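My sock problem got bad in April, when I was drying everything indoors and the big rack was always full of towels. Socks ended up draped over chair backs, the radiator, the door handle, and I'd find a stiff one behind the couch a week later. So I rigged up a hanging spot just for them, and I've used it ever since. It takes next to no space, and if you already own one of those clip hangers you can have it going before your washer finishes its spin!

**What I used**

- a plastic hanger with clothespin-style clips (mine has a cloud-shaped outline, which I admit is why I bought it)
- a bit of stiff metal wire
- colored tape
- something sturdy and level to hang it from – a wooden bar in my case, but a closet rod does fine
- a table or any flat surface underneath

**Getting the hook up**

Bend one end of the wire so it follows the bar, then turn the other end up into a hook. Hold it in place and wrap the tape tightly over the wire and all the way around the bar, a few turns at least. My first try was with paper tape and the whole lot came down at 2 in the morning (sounds exactly like a burglar, by the way). Press the tape down hard with your thumb, leave it alone for a bit, and tug on the hook before you trust it with anything.

Don't hang it too high. I copied my friend Efthymia Makris the first time and she's a good deal taller than I am, so I was on tiptoe for every single sock. Chin height is nice. You want to see the clips without tipping your head back.

**Laying out the socks**

Before I clip anything, I lay the socks flat on the table right below the hanger. Shake each one first – give it a proper snap – then smooth it out and turn the heel so it isn't bunched. Colors that match go near each other. Any sock whose partner hasn't shown up yet still gets a place in the row, and then I go check inside the pillowcases, where the missing ones like to hide.
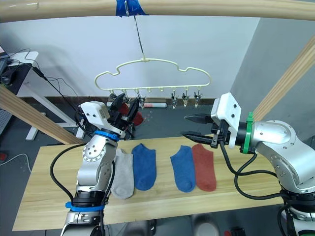
*Ankle socks laid out flat, clips waiting above.*

Now the clipping. I start on the outside and work toward the middle, one sock on the left and then one on the right, so the hanger stays pretty level. If you load up one side first it tips and everything slides toward you. Clip by the cuff, just the very edge, with the toe hanging down. Efthymia does hers toe-up and swears the elastic lasts longer. We've agreed to stop discussing it.

Thick socks sometimes need two clips. For thin ankle socks one is plenty, and if you're short on clips you can put a pair together in one, though they'll dry slower where they overlap.

**If the clips keep slipping**

Mine slide around on certain fluffy socks. Folding the cuff over once gives the clip more to bite on. If one pops off its tab, squeeze it back on before you lose it under the washer. I've lost a couple that way and the spares I ordered from Hinico took 23 days to get here.

When they're dry, I unclip a pair, fold it right there on the table and drop it straight in the drawer. The hanger stays up for the next load.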